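Sorting out the snack basket
20/10/2018

We drive up to Wirnolden every second weekend, a bit over 220 km each way, and for years the food for the trip has travelled in whatever shopping bag was closest to the door. By the halfway stop everything was on the floor of the car. Last week I finally bought a basket from Heraso and spent Saturday morning filling it on the dining table.

The basket is dark grey plastic with a grid of square holes in the sides and a solid floor, so crumbs stay put. Kleenex went in first, four small packs in a row along the front – one teal-green, the others red and pink. The snack bags go behind them.

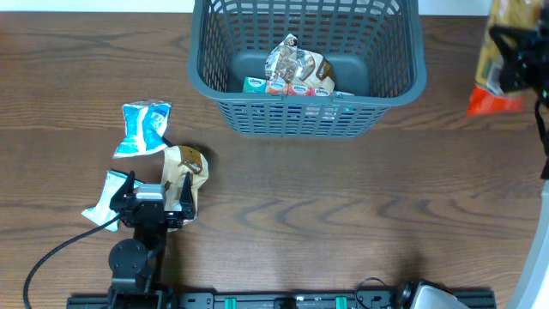
What goes where

Tissues stay at the front, where the passenger can reach them. Anything already opened gets a peg and goes on top. Drinks ride separately in the cooler, after the Villaseñor trip in December when a bottle leaked through everything.

I still want a lid of some kind. Kita sells one for $20, but it looks a few centimetres too short, so I'll measure before ordering.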